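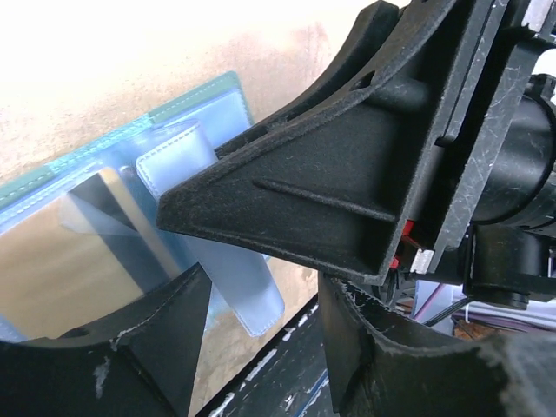 Our council finally has a repair and swap morning, and I am so pleased I could sing! Fenstead has been sending perfectly good lamps and toasters to the tip for years, and now there's a monthly session at the old Bostedis depot where you can get things mended or pass them along. Doors open at 9, but go early (the bike queue was past the gate when I got there).

I took a kettle, two chairs and a bag of kids' jumpers. The kettle was beyond help, sadly, but both chairs have new glue in their joints and I came home with a cake tin in exactly my favourite colour.
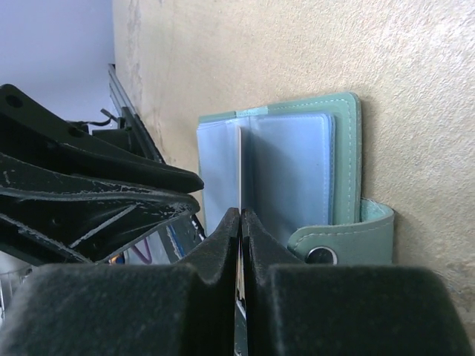 The council says 232 items were kept out of landfill at the first one, and they're hoping for 400 by July. I reckon they'll get there easily, especially if the Trinis Street bus keeps stopping outside. My one wish is for a proper bin for dead batteries, as mine are still rattling around in a jar by the back door.

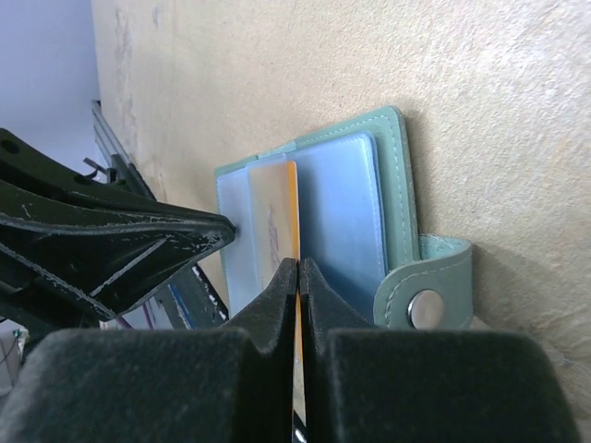
Mint-green card holder with white stitching and a snap strap

Next month I'm bringing the sewing machine, and my neighbour's fan if I can talk her into it.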